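Suturing Skills Module - Handout 5
Interrupted stitches: thread, knots and tails

Share 15 | Comments 5

Welcome back, everyone. Last time we went on far too long about needles (my fault, I love them) and ran out of time for the part that most of you wanted, so this session is nearly all thread. Please read this through before Saturday and bring your own copy of the Curbridge stitch log, with the first page filled in.

The simple interrupted stitch is the one you'll use more than any other, and I still think it's a beautiful thing. Each stitch stands alone. It has its own bite on either side of the wound, its own knot and its own pair of tails, and if one fails the neighbours carry on holding. Compare that with a continuous stitch, where a single thread does all the work and one careless snip undoes the lot!

Before you tie

Look at where your thread is. Beginners watch the jaws and forget the loop, and the loop is where trouble starts. Thread has memory - it wants to go back to the shape it had in the packet - so it will double back, stand up off the surface and make corners you didn't ask for. Draw it through slowly. Leave the short end short, but long enough to pick up without hunting for it.

Hold the thread near the tips of the jaws. Further back, you lose sight of what you've got. Don't grip any part of the strand that will end up in the finished stitch, as textured jaws can roughen it, and roughened thread is weaker thread. The short end can take rougher treatment, as you'll be trimming it anyway.
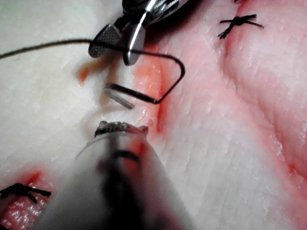
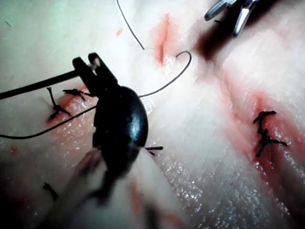
Fig. 5.1 Black suture, tied knots and open instrument jaws. The first view is the closer one; in the second, look left for two knots along a reddish incision, and compare their tails.

I could talk about tails for an hour. Too short and the knot may slip, too long and they wander into the next stitch and get tied in with it (we have all done it). Choose a length, stick to it along the whole row, and your work will be much easier to check. Igor Šťastný, who taught me, made us lay every knot to the same side of the wound, and I now do this without thinking.

Tension

Bring the edges together and stop. The wound edges should meet and turn up very slightly. If the surface puckers or the pad bulges between stitches, you've pulled too hard. In living tissue there's swelling to come as well, so a stitch that looks snug now will be tighter tomorrow. Kadlec's phrase for this is "approximate, don't strangulate", and it's worth writing inside the cover of your log.

For practice

Tie one row of interrupted stitches on a straight cut, evenly spaced, all knots to one side. Then do a second row with your other hand leading. It will be ugly! Keep it anyway and bring both. The Zundmont pads can be used on both faces, so please turn yours over before asking for a new one.

Reading: Heken, the chapter on knot security, leaving out the tables.

Next session: mattress stitches, vertical first.

2769 views | 15 shares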